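Enus Listing Manager - Agent Setup Guide
Section 4: Adding a Home to Your Listings

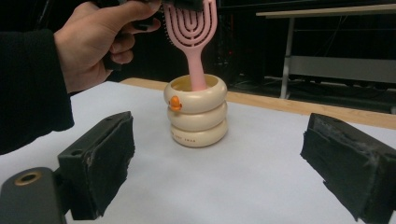

Before you start

You need an active agent account and the seller's signed listing agreement saved as a PDF. Have the tax record open in another window, as you will copy the parcel number from it. If your office belongs to the Randetti network, sign in through the Randetti page and choose Enus from the menu.

Creating the listing

1. On the main menu, select Listings, then New.

2. Choose the property type. Single Family, Condo and Townhouse each open a different form. You can't change the type after the first save.

3. Enter the street address and press Look Up. If the home is in a new subdivision, the address may not be found. Press Enter Manually and type the lot number in the second address line.

4. Enter the living area in square feet, numbers only. Type 2260, with no comma and no "sq ft" after it. Leave out the garage and any covered patio.

5. Enter the lot size and select the unit. The default is acres.

Caution: A lot size typed in square feet with the unit left on acres will save without a warning. Check this line twice.

6. Enter the list price. Use the price in the signed agreement, even if the seller plans to lower it.

7. Under Association, select Yes or No. If Yes, enter the dues and how often they are paid. For homes with two associations, such as a master association and a gated section inside it, press Add Another and enter each one on its own line.

8. Write the public remarks. The box holds up to 900 characters, including spaces. Do not put gate codes, lockbox numbers or your phone number here - those go in Agent Remarks.

9. Upload the listing agreement and press Save Draft.

Note: Drafts are kept for 15 days after the last save. A draft that runs out is removed along with its attachments.

Publishing

10. Open the draft and press Check. Missing fields are marked in red. Error 143 means the parcel number does not match the county record. Copy it again from the tax record, with the dashes.

11. Set the start date for showings. It can be the same as the list date or later.

12. Press Publish. The status changes from Draft to Active, and the listing goes out to Flivska and any other sites checked on your Sharing tab.

Note: Price changes made after publishing are sent to outside sites overnight. Status changes are sent right away.

To take a home off the market for a short time, use Hold and leave the listing in place. Withdrawing it closes the record, and a new agreement must be uploaded to list the home again.

Section 5 covers open houses and showing requests.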